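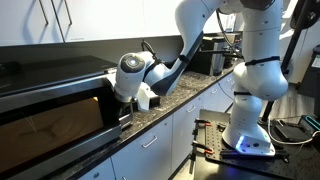

Unit 6: Arm Setup and the Oven Task

Handout for the manipulation practicum. Read before the lab session. Revised 2022-10-28 by Segundo Ccori.

6.1 Purpose of the unit

Units 1 to 5 used a bench with flat targets. Unit 6 moves the work to a kitchen counter and a countertop oven. The oven adds three difficulties: a hinged door whose handle travels on an arc, a glossy top and window that return poor depth readings, and a cabinet row above the counter that limits how high the elbow and forearm can go.

Each team records demonstrations of one task, trains a policy on them with the Gestura package, and reports the result. The task is to reach the front of the oven, open the door to the stop, and close it again. No food and no heat are involved. The oven stays unplugged during all recording.

6.2 Mounting

The arm base is bolted to a perforated plate, and the plate is clamped to the table. Before power is applied, check the following.

1. Both clamps on the counter side of the table are tight. Push the plate by hand. If it moves at all, stop and retighten.
2. The table has not shifted relative to the cabinets. Tape marks on the floor give the position. A shift of a finger's width is enough to spoil a calibration from the previous session.
3. The cable along the arm is held by the straps and has slack at each joint. Move the wrist through its full turn with the brakes released and watch the loop behind it. A cable that pulls tight will show up later as a torque error, and teams tend to go looking for it in software.
4. The gripper fingers close fully and meet evenly.

Do not move the straps to a new position without telling the lab assistant. The drag of the cable is part of the calibration.

6.3 Frames

The base frame has its origin at the center of the mounting plate, z up, x toward the counter. The oven frame has its origin at the lower hinge corner nearest the base. Measure the transform between the two with the pointer tool, touching the four corners of the oven front in the order given in Unit 3. Repeat the measurement once. If the two results disagree by more than 2 mm at any corner, discard both and start over.

The door handle is defined in the oven frame. Its path during opening is a quarter circle about the hinge line. A straight-line pull along x will work for the first few degrees and then load the wrist sideways. Several teams in February wrote this up as a gripper fault - it is a planning fault.

6.4 Recording

Record at 20 Hz. One demonstration should last 234 samples or fewer, a little under 12 seconds. Longer demonstrations usually contain a pause, and the policy will learn the pause.

Store each run in the team folder on Ospina. Name the file with team letter, run number and outcome (s or f). Keep the failed runs. They are needed for section 4 of the report.

The course set now holds 2496 demonstrations from earlier terms. Teams may pretrain on it, but the test set must come from their own recordings. State in the report which runs were used for which purpose.

6.5 Limits

Wrist speed is capped at 0.25 m/s within the counter zone. The upper z limit is set below the cabinet bottoms and is enforced by the Hekilton controller, so a path that crosses it will be rejected at load time with code 41. Shorten the approach and reload. Do not raise the limit.

One team member holds the stop button during every run, including replays. That person does not type, take notes or hold the pointer tool.

6.6 Report

Four pages maximum, figures included.

Section 1: calibration values, both measurements.
Section 2: the planned handle path, with a plot of joint angles.
Section 3: success rate over the test runs. Opening and closing are scored separately.
Section 4: two failed runs, with the sample number at which each one went wrong and the evidence for it.

Teams entering the Stullbridge challenge may reuse sections 2 and 3 for their qualifying document. The format there is different, so check the margins.

Late reports lose one grade step per day. Questions about calibration go to the lab assistant first, then to the instructor.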